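Chapter 7
Looking After a Two-Arm Bench Cell 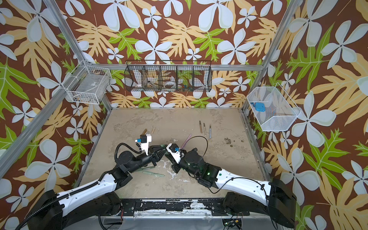

Most of what goes wrong with a small bench cell goes wrong slowly. A cable rubs. A screw backs out a quarter turn. The cell still runs, so it keeps getting used, and by the time somebody opens the logbook the left arm is missing its pick by the width of a finger. This chapter is about catching that early. Chapter 6 covered first power-on, and if you skipped it go back, at least for the section on the stop button.

The cell used all through this chapter is the Hastavora bench unit. Two arms on one front rail, a camera over each gripper, extrusion frame, walls on three sides. The practice job is pen handling: pick up a pen, pass it, put it down. Dull job. Good for maintenance work though, a pen is thin and it rolls and it shows up a sloppy gripper right away.

What you should be able to do by the end
Check both arm bases on the rail and know when to stop and re-square.
Route a camera cable with a proper service loop.
Clean fingertips and table without wrecking the camera calibration.
Write a log entry another person can use.

You will need
Hex keys, metric. Lint-free wipes. White tape. A soft brush. Paint marker. The cell logbook, and a pen that is not one of the practice pens (they walk off).

7.1 Before you touch anything

Power state first. Look at the indicator lights, then look at the logbook, and if the two don't agree believe neither one. Press the stop, wait, switch off at the supply. An arm with its power cut can sag, so support the long link with one hand before you do. Students forget this one every year.

Then just look. Two minutes, hands in pockets. Look at the cables where they pass a joint. Look at the rail for fresh bare metal next to the clamps. Old chips in the paint don't mean much, a bright new scrape does. Look at the tabletop for residue, mostly in the middle where the grippers meet, that's where a whitish smear tends to show first on ours.

7.2 The rail and the bases

Everything is measured from the bases. If a base shifts, every taught point for that arm shifts with it and the software has no idea. So: bases first, always, before cameras, before grippers.

Check each clamp screw by feel. Tight means tight, don't lean on it. Draw a paint line across the screw head and the clamp once it is set, so next time you can see at a glance if it has turned. If a line is broken, stop. Re-square that base to the rail and re-run the home routine from 6.4. Do not just snug it up and carry on.

The boards near the bases are another weak spot. If yours is exposed, keep metal tools away from that corner and brush, dont blow.

7.3 Cables

Case note. Da-eun Yoon kept the log on one Hastavora cell through a full run of 367 pen transfers. Entry for Wed 6 March: right camera dropping out, only on the high reach, fine everywhere else. The camera got swapped. Same fault. Cable had been tied too short at the wrist and the plug was being tugged at full stretch. Fix was one tie, cut and moved.

The lesson there is the loop. Each camera cable needs enough slack to clear the wrist through its whole travel, in an arc that stands off the gripper. Too little and it pulls. Too much and it hangs down into the pens. Move the arm by hand, power off, to both ends of its reach and watch the loop the entire time. Corrugated sleeve on the upper link is fine but leave it free at the elbow.

7.4 Fingertips and tabletop

Wipe the fingers every 24 running hours, sooner if pens start to slip or turn in the grip. Dry wipe first, then a damp one if you have to. Keep off the camera housing. You bump it, you recalibrate it, and thats your afternoon gone.

Scuffs and stains on the table can stay unless the vision check starts reading them as objects. Sticky stuff can't stay. Clear caps, stubs and loose pens off before you wipe, and put them back for the test.

Wall baskets: tape and small tools live up there, never on the table. Anything set down inside the reach of an arm will get hit sooner or later.

7.5 The hand-over test

Power up, home both arms, slow speed. Right gripper picks a pen, brings it to the middle, tips of the two grippers close together. Watch the gap. Level and even, good. One tip high, go back to 7.2. Run it again with a lighter colored or see-through pen, these are harder for the cameras and will find a dirty lens faster than a dark marker will.

Log it. Date, what you checked, what you moved, what you left alone. The blank log page is at the end of the chapter, copy it before you start the first exercise.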